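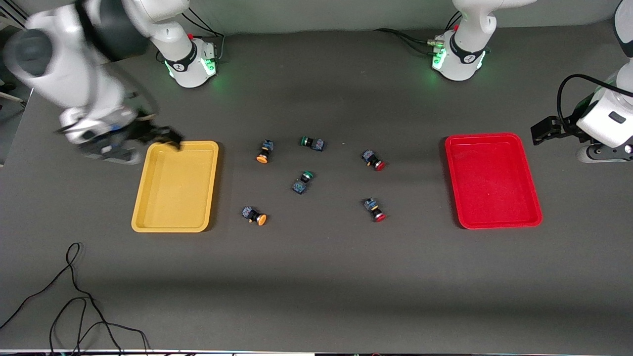 Sorting night is back at the Zernholm parts library

Filed under: Local news, Makers & Menders

If you've ever gone hunting for one little push-button at the parts library and come home with a pocketful of wrong ones, I have good news. Sorting night is back this June, and I've already put my name down!

The library has taken in 2609 donated bits and pieces so far this year, and a fair share of them are switches. Push-buttons, rockers, toggles, you name it – all tipped into the same few tubs by the door. Rekha Bhatt has run the shelves since the move from Nedelcu Street, and she's keen to get the small stuff sorted before the winter repair classes start.

The system is as simple as it gets. Loose switches go out on the table between a yellow tray and a red one. Yellow is for anything that's been tested and can go back on the shelf, red is for anything that still needs a look (I got this backwards last year and Rekha has a long memory). Lalit Agarwal will be on the test bench again and tells me he cleared 284 buttons last time, fuelled mostly by my lemon slice.

Doors open at 6 pm and there's room for 16 people, so get in early if you want a stool. Bring your reading glasses – some of the labels are tiny. Tea's on the house, and kids are welcome if they come with a grown-up.

To book a spot, ring the front desk or add your name to the sheet by the kettle.

Contact the newsroom | Back to top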